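Home | Help Center | Ticket Archive | Release Notes | Contact

We use cookies to keep you signed in and to measure traffic. Accept | Manage settings

Fat total in daily log does not match sum of entries

Product: Serkeo meal log
Component: daily totals, macro targets
Status: Closed, fixed in server update
Opened: August 2024

Reported behavior

Daily fat total is lower than the sum of the individual entries. Account is set to a moderate-fat plan with a target of 50 g per day. Entries for the test day:

Breakfast, two boiled eggs: 10 g
Snack, almonds: 14 g
Lunch, Godoy whole milk yogurt, one tub: 9 g
Dinner, salmon and olive oil: 16 g

Sum by hand is 49 g. Daily total shows 44 g, with "6 g remaining" under the progress bar. Calories are correct. Protein and carbohydrate totals are also correct. Only fat is affected.

Steps already tried by reporter

Logged out and back in. Deleted and re-entered the yogurt. Changed the serving from "tub" to grams. Cleared the app cache. Total stayed at 44 g after each step.

First response

Tried on a clean account with the same four entries. Could not reproduce: total was 49 g. Asked reporter to export the day as CSV and attach it, and to list any connected services.

Export received. The fat column adds up to 49 g in the file, so the stored entries are right and the fault is in the displayed total. Connected services: Mirneck kitchen scale, sync on.

Second response

The Mirneck sync writes a correction record when a food is weighed after it has been logged. The account has one such record for the test day, against the almonds, with a value of minus 5 g fat. The correction is applied to the total but not to the entry, which explains why the export looks fine. Corrections for calories, protein and carbohydrate are stored as zero.

Requested that the reporter turn sync off, reload the day, and report the total. 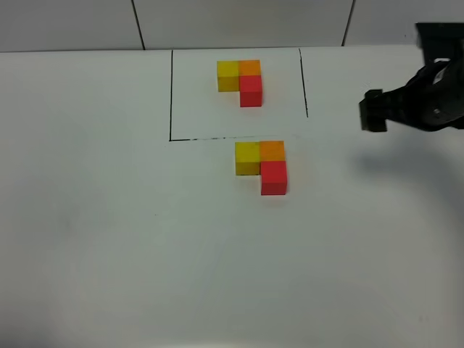 Domnica Gavrilă: same problem on my account, and turning sync off did nothing for the days already logged. New days are fine. For the old ones I had to delete the almonds, save the day with the entry missing, then add them again. Doing it in one edit kept the wrong total. I also see it on peanut butter and cheese, never on anything under 4 g of fat.

Third response

Confirmed both points. Corrections are attached to the entry ID, and an edit keeps the ID. Delete, save, re-add creates a new ID and drops the correction. The 4 g threshold is also real: the sync skips correction records for foods below it.

Cause

The scale sends the weight of the portion. Serkeo compares it with the logged serving and looks up the difference in the food table. For foods from the Flernport import, the table holds two fat values, total fat and unsaturated fat. The correction routine read the unsaturated value for the weighed portion and the total value for the logged portion, then stored the difference. A portion that matched its logged weight exactly would still get a negative correction. Foods with a single fat value were not affected, and this covers the yogurt in the original report.

Workaround (before the fix)

1. Settings > Connected services > Mirneck > Sync off.
2. Open the affected day. Delete the weighed food and save.
3. Add the food again and save.
4. Check the daily total against the entries.

Do not raise the fat target to make up for the difference. The target also feeds the weekly average, and that figure will stay wrong after the totals are repaired.

Resolution

Correction routine now reads total fat for both portions. Existing correction records were recalculated on the server in October. No app update needed. Sync can be turned back on. Weekly averages rebuild the next time the week is opened.

Reporter confirmed 49 g on the test day, 1 g remaining. Closed.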